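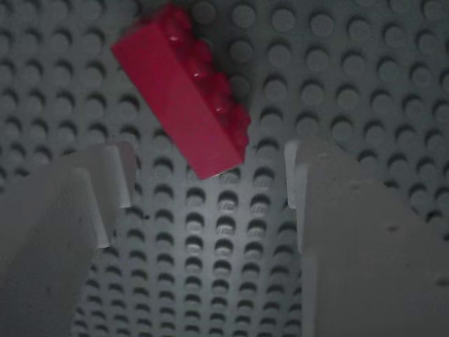 Red brick on the gray baseplate, above the gap between the gripper fingers.

Flendstead Workshop Group
Minutes of the meeting of 12/02/2019

Present: Gaétan Pelletier (chair), Rhonda Li, Igor Charvát, Ankit Pathak, Ebuka Babalola (minutes)

1. Minutes of the previous meeting
Accepted with one correction. The Plommont visit was in August.

2. Can the arm do chores yet
Gaétan reminded the group of the question Lapointe wants answered before the next payment: which small jobs in the house or the shop can be handed to a low-cost arm now, and which should wait. Lapointe has asked for two pages and does not want a demonstration.

Rhonda reported on the brick work. She regards picking up toy bricks as a fair stand-in for putting small parts back where they belong. A brick lying square to the fingers is an easy job. A brick lying at an angle is harder, and the arm has to turn its wrist before closing. In her last run of 200 picks, 20 were dropped or missed. Most of those were bricks at an angle. She has not yet tried bricks pressed down onto the studs and does not expect the fingers to pull them off reliably.

Igor said a ten percent miss rate would be fine for tidying a playroom overnight and no good at all on a packing bench. Ankit agreed about the bench but thought the playroom was a worse case than it sounds, with socks, cables and pets on the floor. Rhonda said the arm is fixed to a table, so the floor is out of the question in any case.

Agreed that the report will give the miss rate as measured and will not call it good or bad without naming the job.

3. Clearing the printer
Igor has been looking at whether the arm can take finished prints off the bed so the next one can start. This is the job Taltley is most interested in for its shop. 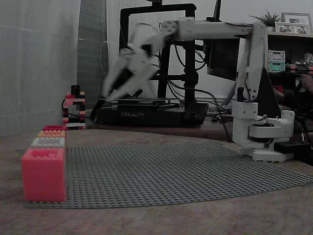

The arm reaching over to the printer, bricks along the side of the baseplate.

Reach is enough with the arm on the same table as the printer. Igor's worry is parts that stick to the bed. The arm is not strong enough to break a stuck part free, and if it pulls hard it may shift the bed. Small parts that have already let go can be lifted off. Flat, thin parts cannot be gripped at all with the present fingers.

Ankit asked how the arm would know a part had let go. Igor said it does not know. Someone checks first. Gaétan pointed out that a person who has walked over to check could pick up the part while standing there. Igor accepted this for a single printer and said the case might be different with a whole row of them. No figures for that yet.

Cables were raised by Rhonda. She would like the arm's cables tied back before any unattended run near a moving printer. Agreed.

4. Money
Ebuka reported 300 dollars left for parts this year. Rhonda asked for softer finger pads, Igor for a flexible print bed. Agreed to buy the pads first and price the bed.

5. Draft answer to Lapointe
After some discussion the group settled on the following wording. Sorting loose, known objects on a table: yes, with someone to deal with the misses. Clearing a printer: partly. Laundry, dishes, anything on the floor: not with this equipment. Ankit asked that his disagreement on the first point be recorded. He would say "nearly" instead of "yes."

6. Actions
Rhonda: repeat the run with bricks at mixed angles, and try pressed-down bricks.
Igor: tie back cables, price a flexible bed, ask Taltley what sizes of part it prints most.
Ankit: first draft of the report, 2 pages.
Ebuka: order finger pads.

7. Other business
The key to the side door is still missing. Gaétan will have another one cut.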